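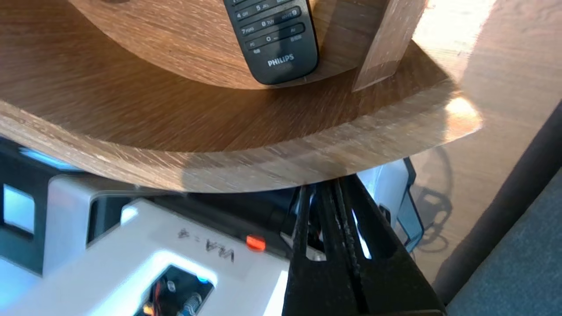 A Philips remote on a round wooden board, with a wooden block beside it.

The owner of Pularico, a small shop in Betville that sells turned boards and trays, would like me to believe that people lose their remotes for want of a proper place to put them. I have lost mine on a perfectly good coffee table, so I went in with doubts.

"You lost it because the table is for everything," she said. "A board is for one thing."

I asked whether a saucer would do the same job. She thought about it longer than I expected. "A saucer is too small. It slides off and then it's under the couch."

The boards come in 2 sizes, and she claims to have sold 231 of the smaller one since June. How many of those hold a remote and how many hold cheese, she couldn't tell me. "I don't follow them home," she said.

We moved on to the remote itself, black, with letters printed beside the numbers the way phones used to have them. I wondered aloud who still spells anything with 7 PQRS. "My mother does," she said. "She looks up channels by name. It takes her all evening."

She doesn't care for phone apps that replace the remote, and here I was closer to her side. "You want to turn the sound down and first you have to unlock something. Then there's an update."

Does the board help at her own house? There was a pause. "Mostly. My husband puts it in the kitchen."

The board or the remote?

"Both," she said, and went to answer the phone. I left without buying one, though I did ask what the larger size costs.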